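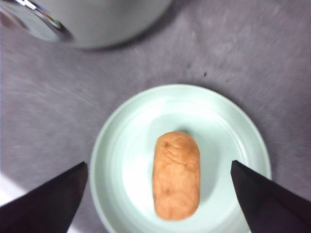
Denbridge, July 15, 2021

Robot arms in the staff kitchen – how is it going where you are?

gunvor_g
Hello all, long-time reader and not much of a poster, so bear with me. We have had the arms at our place since June, doing the breakfast plates and the small pots, and I promised Wenche I would write something down before we forget what it was like at the start. There are 14 of us on the kitchen side and I think we all expected to be shown the door. What has changed so far is mostly the mornings. I used to plate up with one eye on the clock, and now I set things out, keep an eye on the arms and have time to talk to people when they come in (which I had missed more than I knew!).

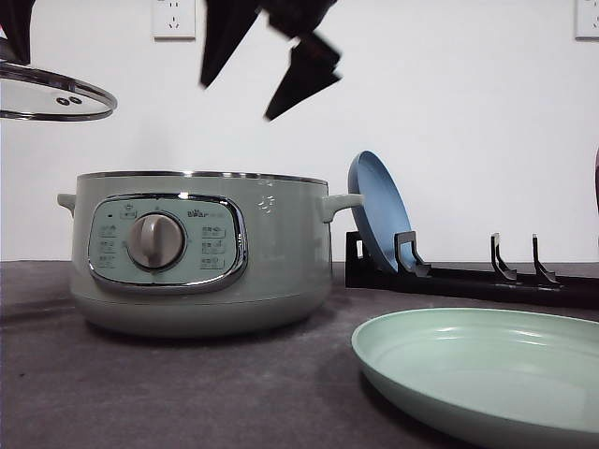

Lid off the pot, with the dish rack alongside.

kjell_strand
Glad it suits you, Gunvor, but I have to put the other side. At Roltum we went from 10 on the early shift to eight. They said it was people leaving of their own accord, and maybe so, but those places were never filled. The ones who stayed do the setting out, the wiping down and the watching, and the watching is tiring in a way that's hard to explain to a manager.

wenche
Kjell, I do take your point, and I asked about it at our own meeting. We got it in writing that hours stay as they are until next summer. Have you got a union rep there? Ours was a great help, very patient with all my questions.

marisol_s
I'm somewhere in between. My wrists are a good deal better for not lifting plates all day, and I wouldn't go back. But our new starters learn where to put a plate so the arm can reach it, and they don't learn how to run a breakfast. I had about 57 covers to do by hand one morning when the arms were down for servicing, and two of the youngsters had no idea where to begin, poor loves.

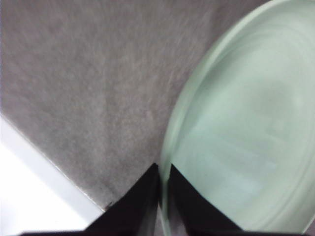
So now I give them one morning a week on the old way of doing things, arms parked, everybody plating. They grumbled at first – one of them still does – but they're getting quicker.

kjell_strand
That's a good idea, Marisol, and I'll pinch it if they let me. I still want my two colleagues back.

gunvor_g
Fair enough, Kjell. Would you send me the name of your rep, if you have one? I'd like to put the two of them in touch.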